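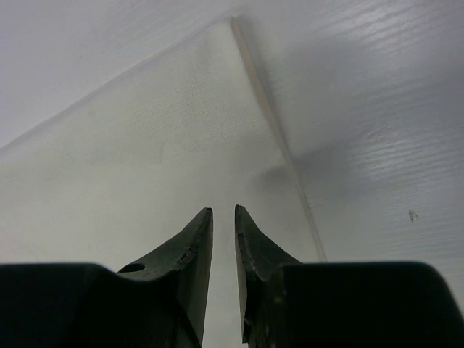
Figure 1. Dark green gripper fingertips with a white surface showing between them.

Shrinkage of Plain Cotton Cloth in Home Laundering
Project report, Textiles and Materials
Kadir Ağca and Agnes Sutherland

Introduction

Most cotton cloth gets smaller when it is washed. Cotton yarn is held under tension when it is woven, and the cloth is stretched again when it is finished and rolled. When the cloth gets wet the fibers swell, the yarns bend more tightly around each other, and the tension comes out. Sewing books usually tell the reader to wash cloth before cutting it, but they do not agree on how many times or on what setting.

Our project looked at two questions. The first was whether hot water or machine drying does more to shrink plain woven cotton. The second was when the shrinking stops, or at least gets too small for us to measure with a ruler. We left knits out. They stretch while you are measuring them, and we did not have a good way to deal with that.

Materials

The cloth was unbleached plain-weave cotton from Toprak, a fabric store near campus. We bought it all from the same bolt and cut 27 squares. The edges were finished with a zigzag stitch to keep them from fraying. On each square we drew an inner box with a laundry marker, with one side running along the warp and the other along the weft. All measurements were taken on the box and never on the cut edge.

The detergent was Pestivow powder, used at the amount printed on the package for a small load. The washer was the Tidari front loader in the basement of Agnes's building. The dryer is next to it and is the same make. Other tenants use both machines, so most of our washing was done before 8 a.m.
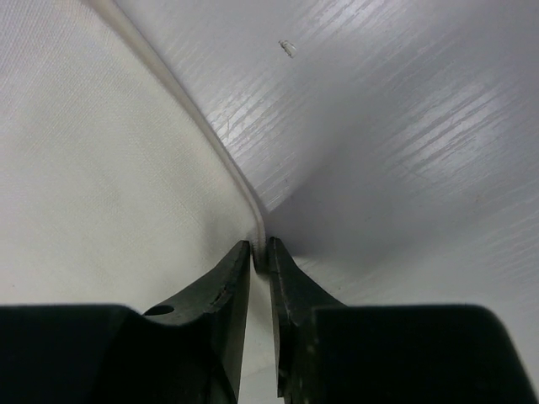

Method

The squares were split evenly into three groups. Group A was washed cold and dried flat on a rack. Group B was washed hot and also dried flat. Group C was washed hot and tumble dried on high until the cycle ended. Old towels were added to every load to make up the weight, and they were washed several times beforehand so they would not shed lint on the samples.

After drying, each square was left on a table overnight before it was measured. We added this step after the first wash. Kadir had measured some of group C right out of the dryer and then again the next morning, and the readings did not match. The cloth had relaxed and picked up some moisture from the room. We threw out the early readings and kept the later ones.

To measure, we laid the square on a flat board and smoothed it by hand without pulling. Each side of the box was read at the left, middle and right, and the middle value of those readings was written down. One of us measured and the other wrote. We traded jobs between groups, which was probably a mistake, as Agnes presses harder when she smooths the cloth. It would have been better for the same person to measure everything.

We ran 17 washes for each group.

Results

All groups shrank more along the warp than along the weft. In group A the weft change was so small that on several squares we could not tell it apart from the width of the marker line. Group B shrank more than group A after the first wash, but the gap between them closed as the washes went on.

Group C shrank the most from the start and kept shrinking for longer. Most of the change in groups A and B came in the first wash. Group C was still getting smaller after several washes, and then the readings leveled off.

One square in group B lost its stitching on one side and frayed badly. Its inner box was still readable and we kept it in the results. Two squares in group C came out of the dryer folded inside a towel and still damp. We dried them flat that time and marked the entries in the log.

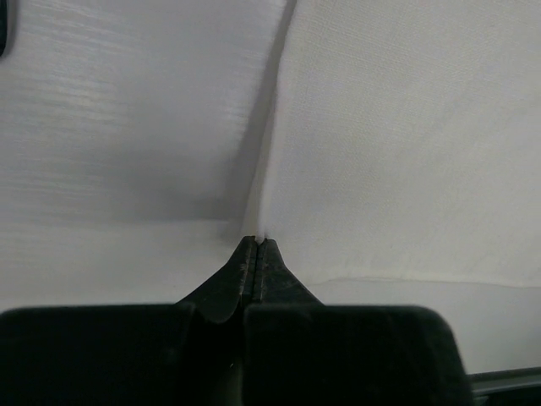

Figure 2. White fabric in closed gripper jaws.

Discussion

Our results point to the dryer as the bigger cause. Hot water made the cloth shrink sooner, but cold water got it most of the way there with enough washes. Tumbling moves the yarns against each other while they are losing water, and we think this lets them settle closer together than they can on a rack. We can't separate the effect of the heat from the effect of the tumbling. A group dried on the no-heat setting would have helped, and we did not think of it until the cloth was already cut.

The other weak point is the water. The washer has settings marked cold and hot but no temperature display, and we had no way to put a thermometer in a locked drum. Hot may mean something different early in the morning than it does when the whole building is taking showers.

We only tested one cloth. Kadir's aunt sews curtains for a shop in Groltero, and she told us that heavier cottons behave differently and that she washes them twice before cutting. We would like to repeat the test with a canvas and with a cotton that is sold as preshrunk.

Advice for sewing

For plain cotton like ours, wash and dry it before cutting the same way the finished item will be washed and dried. If it will go in the dryer, one wash is not enough. Leave extra length in the warp direction, and let the cloth sit overnight before laying out a pattern.

The measurement log is attached as Appendix A. The squares are in the labeled envelopes handed in with this report.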